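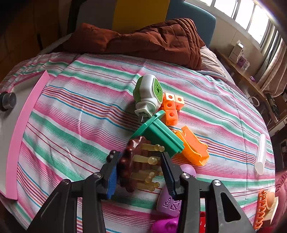 Progress report to Miretel — household collection, June 11, 2019

Prepared by Humaira Memon

Collection in the Kazmi homes is on schedule. We logged 571 demonstrations with the hand-held gripper this period, 68 of them in bedrooms, mostly small plastic toys picked up from a blanket and put down again somewhere else on the bed. Bedrooms were added at your request after the April call.

Review is slower than planned. Dindus checks every recording before it goes into the training set and sent back 50. Most were rejected because the jaws left view before the release. We changed the instructions — operators now hold still for five seconds after letting go — and the last batch came back clean.

Patterned bedding and mixed piles of toys stay in. The first Grusov model was trained on plain tabletops and did poorly on beds, so we want more of this kind.

One gripper is out of service with a loose jaw pad. A replacement is on order and is covered by the current equipment line.

Next period: finish the bedrooms, start on kitchen drawers, and send Grusov the second training set. No change to the budget is requested.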